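Soltley Basket Sort, read me first

Contents
Overview
What is in the folder
The rules for baskets
Labels
Known problems
Contact

Overview
Soltley is a set of pictures and notes on tabletop tidying: small household things, a couple of baskets, and the question of what goes where. It covers plastic cutlery, pegs, pens, bottle caps and the sort of object that lives in a kitchen drawer for years without anyone claiming it. There are 747 sessions in this release. Gert Kekana wanted 4,000. Gert Kekana was not doing the sorting.

What is in the folder
sessions/ holds the pictures, one subfolder per session.
notes/ holds a plain text note for each session, written by whoever was on shift. Sidra Talpur's are full paragraphs. Waqas Bajwa's are mostly "ok".
lists/ holds the item lists and the basket list.
old/ is the first release. Please leave it alone. Two scripts still read from it and we have stopped asking which.

The rules for baskets
Every session uses small rectangular baskets, set side by side on the table. They may differ in size and color. Cutlery starts out on the tabletop, outside the baskets, in whatever arrangement the person setting up considers random. (Tahira Sandhu's random is suspiciously parallel.)
A session lasts at most 90 seconds. Anything still on the table after that is recorded as "left out", a category we expected to be small.

Labels
Each item gets one of 3 labels: in, out, or leaning. Leaning means part of the item rests on a rim and part of it does not. We argued over this label for most of September and the definition above is the one that survived.

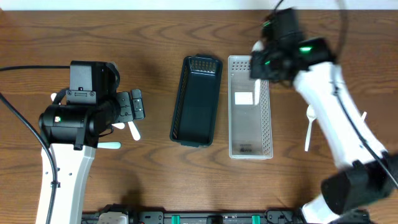 Forks and spoons share one class, "cutlery", because telling them apart under a shadow caused more bad feeling than it was worth. Knives are in there too.

Known problems
White items next to a pale basket are easy to miss. Check the note before you trust the label.
Wood grain has been marked as a pen in a few sessions. Fixed in the lists, still wrong in the notes.
Baskets drift during a session. Positions in lists/ are for the start only.
Session names skip some numbers. Nothing is missing, Waqas just dislikes certain numbers.

Contact
Angeliki Andreadis looks after the files. Send the session name and what you think is wrong with it. Last edited 21 Apr 2024.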